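Automation and Work, Unit 4
Handout: The dish room at Akmont
Prepared by Candela Tejada

Read this handout before the seminar. We will use the case again in September, when we speak about training, so please keep it.

1. The workplace

Akmont is a company canteen. On a normal day the dish room receives 2,000 pieces: cups, plates, bowls and trays. Until last year all the work was done by hand, in two shifts, by 18 employees. The shift leader is Benito Carretero, who has worked there since the opening.

The management asked the supplier Videnar to automate one part only, the sorting of cups before the washing machine. Plates and bowls are still sorted by people. This choice is important for our discussion, and many students forget it when they write about the case.

2. What the task was before

We can divide the old task in four steps:

Take the cup from the return table.
Look inside for spoons, paper or tea bags.
Empty the rest of the drink.
Put the cup in the rack with the mouth down.

In the written job description only the first and the last step appeared. The two steps in the middle were known by everybody, but they were never on paper. When Videnar made its first plan, it worked from the job description. Unai Segura, from the evening shift, noticed the problem at the first meeting and asked who was going to look inside the cups.

3. How the new task was prepared

Before any arm was installed, the cup task was tried in simulation. The simulated table is much simpler than the real one. It has a plain brown top, one white cup and very little else, and the gripper comes to the cup with its two fingers open. A simple table allows the engineers to study the grasp alone, and to repeat it many times with the cup in a different place.

For the workers this stage was almost invisible. They were invited to see it only one time, and Benito Carretero told me that it was the most useful hour of the whole project. He could point to the screen and say what was missing: the wet surface, the cups one inside the other, the cup with a broken handle.
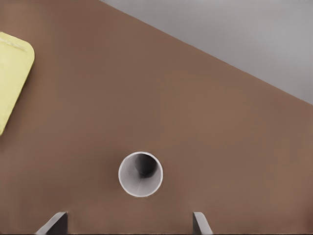 4. What changed for the people

No one lost the job, but the jobs are not the same. Please consider these points:

New duties. One person in each shift now attends the arm. This person clears stopped grasps and checks the inside of the cups. In the first month there were 261 stops, and each one was written by hand in a notebook.

Pace. Before, the group decided when to go faster. Now the arm has a constant speed and the people at the plates try to follow it. Several of them said they feel more tired, although they lift less.

Conversation. The sorters used to stand face to face. With the new position of the table, the attendant stands alone at one end.

Pay. The attendant's work was first paid the same as before. Patricio Palacios, who represents the employees, asked for a supplement, and the discussion is still open.

5. Terms for this unit

Tacit knowledge: what a worker knows how to do but has not written or explained.
Residual task: work that remains for people after the machine has taken its part.
Deskilling: loss of skill when a job becomes more simple or more divided.

6. For the seminar

Prepare one page on the following. Which of the four steps in section 2 is the most difficult to automate, and who should be consulted before deciding it? Compare also with the Fenora warehouse from Unit 3, where the employees took part from the beginning.

Send your page to Cayetano Gallardo before June 2, 2026. Late pages are accepted, but they will not receive written comments.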